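Lundell Cinema
Technical and Programming Meeting
Minutes of the meeting held on 23 Apr 2019 in the upstairs office

Present: house manager (chair), chief projectionist, second projectionist, programmer, front of house supervisor, bookings clerk (minutes).
Apologies: education officer. Written report received and taken under item 7.

1. Minutes of the previous meeting
Agreed as a correct record, subject to one change. Under "Sound", the entry should read "left surround" and not "left front".

2. Matters arising
The replacement masking motor for Screen 2 has been delivered and fitted. The side masking now stops correctly for both Flat and Scope. The old motor is to be kept for parts.
The step lighting fault in Screen 1 was traced to a loose terminal in the junction box behind the back row. Closed.
The request for a second key to the film store is carried forward.

3. Projection
The chief projectionist reported that the lamp in Screen 1 is close to the 2000 hours at which the house replaces it. Light output at the centre of the screen is still within tolerance but the corners have dropped since the last reading. It was agreed to change the lamp before the May programme opens and to realign it on the same morning. A fresh set of readings will be entered in the log.
Markik has quoted for the annual service of both projectors. The quote includes filters and coolant but leaves out travel. The house manager will ask for a figure with travel included before signing.
The 35mm projector was run with a test reel. Slight vertical weave was noted. The gate has been cleaned and the tension band is to be inspected. No archive print will be accepted for hire until the test has been repeated without weave.

4. Sound
There was a short discussion of playback level. Trailers continue to arrive louder than the features they are attached to. Present practice is to lower the fader for the trailer block and raise it by automation cue at the start of the feature. On two occasions the cue was missing from the playlist and the feature began too quietly. The second projectionist will build the cue into the playlist template so that it no longer has to be added by hand.
The hearing loop in Screen 2 was tested and found weak in the front rows. Markik to be asked whether this can be looked at during the service visit.

5. Content delivery and keys
The Corrigan package for the May season arrived by drive and was ingested without error. Keys have been received for all titles except the restored silent feature. The distributor has been told. If the key is not in hand 2 working days before the screening, the programmer will move the title to the following week and put a repeat of the opening film in its place.
It was noted that the subtitle file for one Corrigan title displays too low on the Scope screen and is clipped by the masking. A corrected version has been requested.
Server storage was reviewed. Titles with expired keys are to be deleted at the end of each programme week unless the programmer has marked them to be held.

6. Ticketing
The move to Zillum went ahead as planned. Seat plans for both screens have been checked against the auditorium. Wheelchair spaces were first shown as ordinary seats and have been corrected.
Start times in Zillum are to be the advertised time and must include trailers. The printed programme will follow the same rule. Screenings with an introduction will carry a note to that effect.
The hold period for unpaid group bookings was set at 14 days.

7. Family matinees
The education officer's report was taken as read. The matinees of films adapted from children's books will continue, with 4 titles in the next run. Running times are to be kept short where possible and the house lights left at the low setting throughout. Level to be set lower than for evening shows. The programmer will confirm certificates and availability. A display of the source books in the foyer was approved, provided that it does not block the fire exit.
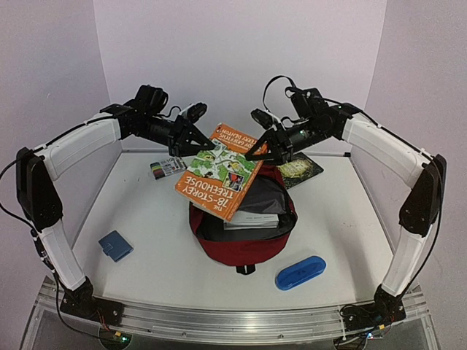
8. Date of next meeting
To be fixed for May, once the Markik service visit has been booked.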